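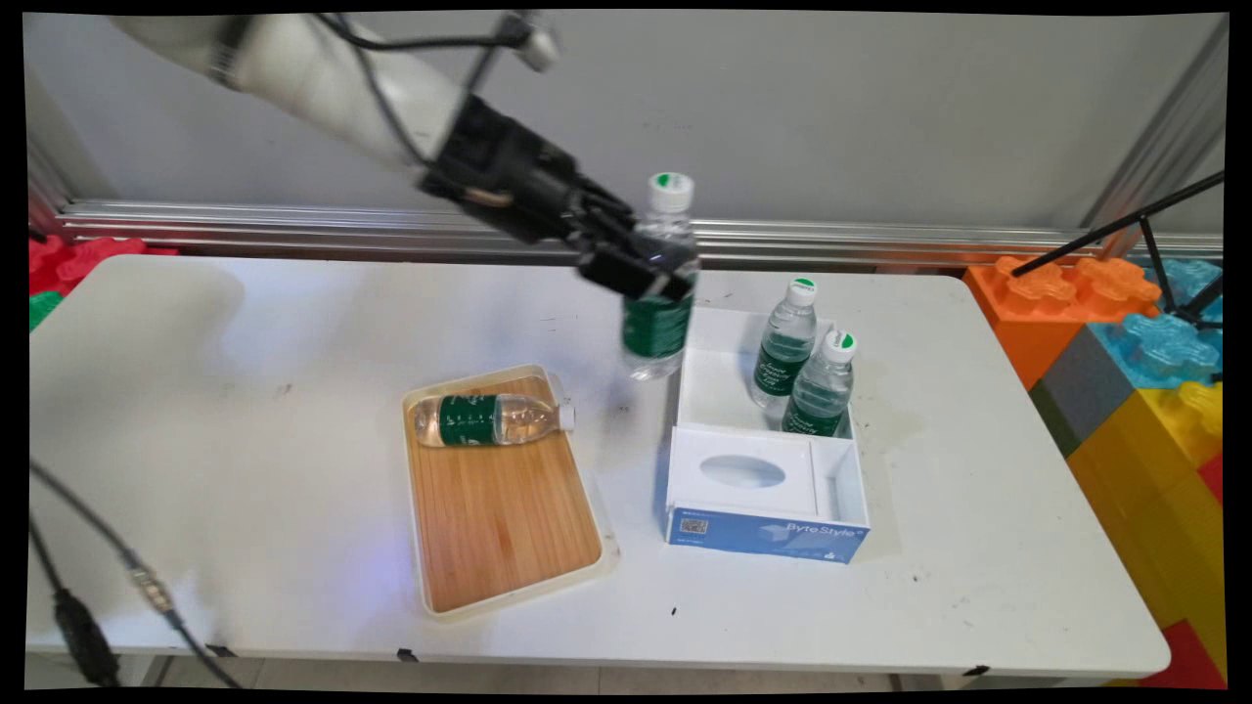 Figure 3. Clear plastic water bottle with its cap on.

Section 3: Setting Up the Bottle Feed

Now for the fun part! Your Kudport drip planter already holds 310 ml in the base tank, and plenty of plants will be happy with that for a few days. Add a bottle on top and you can go away for a good long weekend and come home to basil that's bigger than when you left it. The bottle feed takes any clean plastic bottle with a standard screw neck, up to 2000 ml, so raid the recycling before you buy anything.

Before you start, find these in the box:

Bottle collar (gray, with the rubber ring already inside)
Feed valve with the numbered dial
Drip line, 79 inches, coiled
Four line clips
Spare rubber ring, taped inside the lid of the parts bag

3.1 Preparing the bottle

1. Rinse the bottle twice with plain warm water. Skip the dish soap if you can. Leftover suds foam up in the valve and the drip slows to nothing.
2. Peel the label if you want to see the water level from across the room. It makes no difference to how the feed works, and some people like the label left on.
3. Run a finger around the rim of the neck. A nick or a ridge there will let air in. If you feel one, pick a different bottle.
4. Fill with cool tap water to just below the shoulder and put the cap back on while you get the planter ready.

Note: Bottles that held juice or soda are fine after a proper rinse. Bottles that held oil, cleaner or anything with bleach should never be used, no matter how many times you wash them.

3.2 Fitting the collar and valve

1. Push the feed valve into the bottom of the collar until you hear it click. The dial should face you.
2. Turn the dial to 0. (Please don't skip this one. We have all mopped the floor at least once.)
3. Uncap the bottle and screw the collar onto the neck by hand. Stop when it feels snug. Pliers will crack the collar.
4. Hold the bottle over the sink, turn it upside down and wait a minute. A drop or two at first is normal. If it keeps dripping, unscrew the collar, check that the rubber ring is lying flat, and try again.

Caution: Very thin bottles can buckle when they hang upside down and full. If yours folds in at the sides when you squeeze it lightly, fill it only halfway or swap it for a stiffer one.

3.3 Running the drip line

You can feed just the one planter or send the line along a whole windowsill. I (Kha Tạ, I wrote this guide and I grow far too many chilies) run mine past three pots in the kitchen and it has been a joy.

1. Set the bottle in the planter's post with the valve pointing down.
2. Push one end of the drip line over the valve nozzle, as far as it will go. Dip the end in hot water first if it's stiff.
3. Lead the line to your pots, keeping every part of it lower than the valve. A loop that climbs traps air and the last pot goes thirsty.
4. Fix the line with the clips. Leave a gentle curve at corners, with no sharp bends.
5. Trim the far end with scissors, straight across, and rest it on the soil about a thumb's width from the stem.

Note: For more than one pot you'll need the Merkby T-pieces, sold separately. The small ones fit this line. The large ones are for the Figueiredo patio kit and will slide right off.

3.4 Choosing a drip setting

Start at 2 and watch the soil, which will teach you more than any chart. At 2 the feed gives 120 ml a day indoors. To get going:

Cactus and succulents: leave the dial at 0 and use the base tank only
Herbs in a cool room: 1
Herbs on a sunny sill, most leafy houseplants: 2
Tomatoes and chilies in fruit: 3
Anything on a balcony in high summer: 3, and check it in the evening

Give each change a full day to settle before you touch the dial again. Soil should feel damp an inch down. If water is standing in the saucer, go down one.

Caution: Keep the bottle and line away from outlets and power strips. Water will follow a loose line along a shelf edge, and it can travel farther than you'd think.

3.5 Refilling

1. Turn the dial to 0.
2. Lift the bottle straight up off the post and turn it neck up over the sink.
3. Unscrew the collar, refill, and screw it back on.
4. Set the bottle back in place, reconnect the line if it came loose, and return the dial to your setting.

Every fourth refill, rinse the valve under the tap with the dial fully open. Green film inside the bottle means it's getting a lot of sun; a sock pulled over it works beautifully, and so does the Cleltlow sleeve if you'd like something smarter. Bring outdoor bottles in by October, or before your first frost.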